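## 4. Loading the station

Do this before each run. The table should be wiped down and the metal tray pushed flat against the left side of the rail.

1. Slide the rail along the tray until it stops. Both clear arms should point to the right.
2. Check that the clip at the end of each arm is closed over the long striped rod. If one is loose, press until it clicks.
3. Fill the greens container and set it on the far end of the tray. Keep lettuce and purple cabbage in separate piles.
4. Push two sesame bun halves onto the peg of the upper arm, standing on edge.
5. Load the round slices onto the peg of the lower arm. Keep the stack upright and do not pack it tight. 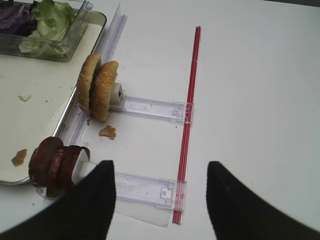 *Fig. 9. Buns on the upper arm, slices on the lower arm, greens on the tray.*

**Note:** The Graturton peg takes a stack up to 56 mm long. Longer stacks sag and the end slices tear.

**Caution:** Do not lift the station by the arms. The clear plastic can crack where it meets the rail. Lift the tray and rail together, with one hand under each end.

### 4.1 Crumbs

Crumbs collect on the tray and on the table under the pegs. Brush them off between loads with a dry brush. Wash the pegs by hand in warm water, no hotter than 35 °C, and let them dry before refitting.

Replacement pegs are sold in pairs, part no. 459. For removing the rail, see section 6.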